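The Long Reign of the White Table

Somewhere in the last ten years, all of us agreed to eat, work and wait for test results at the same table. It is white. It has no grain, no carving and no opinion. You have leaned on it at the bank, the bakery and the dentist, and if you have moved apartments lately there is a fair chance you own one, and that you told a friend it made the room feel bigger.

I own one too. I bought it in May, after a month of looking at furniture online during hours when I was being paid to do something else. The model was called the Zoubi, and the store offered it in white, soft white and cloud. I went with cloud. When it came, I put it next to the refrigerator, then next to the wall, then next to a sheet of printer paper, and learned that cloud is white.

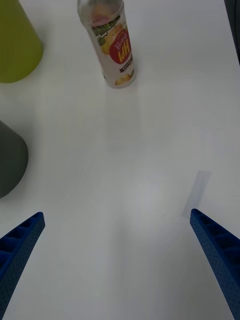

A plain white tabletop, the surface of the decade.

My grandmother's table was brown, like everything else in her house, and it carried a full record of the family. There was a ring from a hot pot, a row of fork marks made by an uncle in a mood, and a patch near the window where the sun had bleached the finish to the color of weak tea. She covered it with a cloth for company. The rest of the year you ate your eggs on top of the evidence.

The white table keeps a record as well, but a crueler one. A brown table will take a coffee spill and say no more about it. A white one holds a crumb up to the light. I have wiped mine after meals I ate standing at the sink. Guests set down a glass of red wine and I hear myself asking about their parents in a strange high voice, watching the base of the glass the whole time.

To find out how we got to this point, I drove 400 miles to Pater, a town with one good diner and a factory that has been turning out tabletops since before the highway came through. The factory belongs to a company called Datotau. For most of its life it made them in patterns: fake walnut, fake marble, a speckled thing with gold flecks that anyone over 50 can draw from memory. The sample room holds 1,017 chips on little chains, sorted by color. The browns take up a whole wall. The greens have a corner, and there is a pink that I am still thinking about.

I asked which ones sold. The answer was six of them, and all six were white.

The people at the plant take this calmly. They will tell you that the whites differ in ways that matter to those who buy a great many of them. One leans blue and goes to clinics. One leans yellow, is described in the catalog as "friendly," and goes to places that sell soup. The finish matters more than the shade, because a shiny top shows every light in the ceiling and a flat one shows every thumb. Most customers want the flat one until they have lived with it for a week.

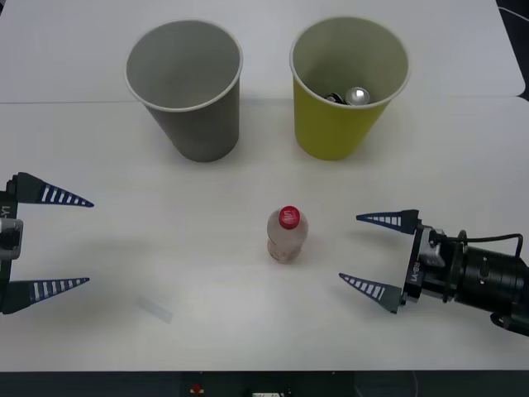
Then there is the matter of size. A single sheet big enough for a conference table will not go up a stairwell, so the long ones are sold in parts and pushed together on site. Somebody always ends up sitting at the join. I sat at one in an office for four years and lost a pen cap, two mints and a good deal of toast to it. When the company moved, the parts were pulled away from each other and my whole career there was lying on the carpet.

The plant's biggest order last year was 2,000 tops for a chain of shared offices called Bresomance, where you can rent a chair by the hour and be near other people who are also not talking. I spent a morning in one on the way home. It had white tables, white shelves and a white bowl of green apples that I took for wax until a man ate one. Everyone looked very clean and slightly worried. A woman across from me moved her bag from the table to her lap, then to the floor, then to her lap again, as though she had been asked to leave the place as she found it.

Designers have an explanation for all this, and I have now heard it several times. White is calm. White lets the objects speak. White reflects the light, and light is good for you. I have no quarrel with any of it, except that my objects, when allowed to speak, turn out to be a gas bill and half a lemon. A dark table would have let them mumble. 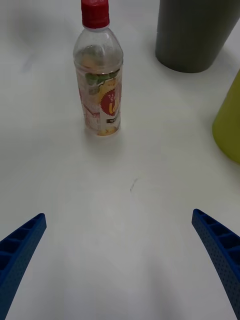 What I think happened is simpler and has to do with phones. Food looks better on white. So do old sweaters, used lamps and whatever else you are trying to sell to strangers. A table used to be a thing you photographed by accident, at birthdays, with an elbow in front of it. These days it has to be ready at all times to be the background, and the easiest way to be the background is to be nothing much.

There are signs that the reign is ending. The diner in Pater has kept its speckled counter with the gold flecks, mostly out of thrift, and younger customers have started asking where they can get one. Datotau has put the pattern back in its catalog at nearly twice the price of the white. I took a chip home and set it on the Zoubi, where it looked like a slice of somebody's kitchen that had come to visit.

It is still there. I have been putting my coffee on it.

Nov 26, 2018

More from Home & Habits
The chair that everyone puts clothes on
In praise of the ugly lamp
Why your drawers are full of other drawers
A short history of the good towels

Get our best stories in your inbox once a week. Enter your email to sign up. You can unsubscribe at any time.

We use cookies to remember your settings and see which stories get read. By staying on this site you agree to our cookie policy. Accept | Settings

Contact us | Subscribe | Privacy | © 2018 All rights reserved | Back to top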